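Auer strait transit fees: does the Pomine waiver change anything?
Forum > Foreign policy and security > Regional disputes
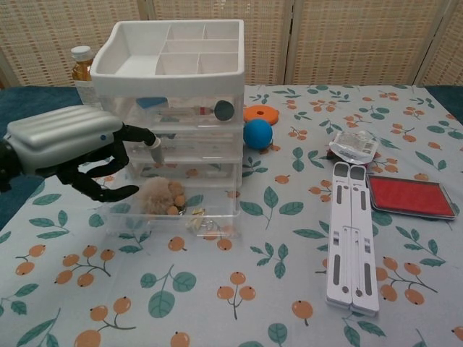 gridref_north wrote:
Starting a separate thread so the main one stays on the election. Pomine has renewed its waiver for ships using the Auer strait, and the press there treats it as a change of doctrine. I read the text. It covers hulls registered before December and leaves the 10 percent surcharge on Prinine cargo in place. My reading is that policy is the same as under the last government, with a new signature.

tarnhelm wrote:
Disagree on the surcharge. It stays in the schedule, but article 20 now lets the port authority suspend it without a vote. The old text required one. That is a real transfer of power from the legislature to the executive.

gridref_north wrote:
Article 20 has had a suspension clause since the first version. What changed is who signs it.

tarnhelm wrote:
Who signs it is the point. Under the old wording the Prinine delegation could count votes and plan. Now they have to guess what one office will do.

lowwater_mark wrote:
Can someone explain why Donero is in the annex at all? It has no coast on the strait.

quillon wrote:
Pipeline. Donero sends its fuel to the Auer terminal and pays Pomine for storage. If the strait closes, Donero loses the export route first. It asked to be listed so that it would get notice of a suspension at the same time as the signatories.

lowwater_mark wrote:
Thanks. So it gets notice but no say.

quillon wrote:
Correct. Notice is 83 hours, which is an odd number and I have never seen it explained.

hexagonal wrote:
I think all of you are overrating the document. Pomine has two patrol ships fit for that water. It can write any fee schedule it likes, but enforcement depends on Prinine choosing to comply. Prinine complies for insurance reasons. Underwriters want a paid transit receipt on file. Take that away and the waiver is a piece of paper.

tarnhelm wrote:
Then the insurance rule is the enforcement. It still works.

hexagonal wrote:
It works until Prinine sets up a state insurer. They have a draft bill for that, number 802, sitting in the lower house.

gridref_north wrote:
802 was withdrawn. The replacement only covers fishing boats.

hexagonal wrote:
Do you have a link? The legislature's site still lists it as pending.

gridref_north wrote:
The site is slow to update. See the order paper for 24 March 2019, second page, under withdrawn items.

hexagonal wrote:
Found it. I withdraw the part about the bill. The point about patrol ships stands.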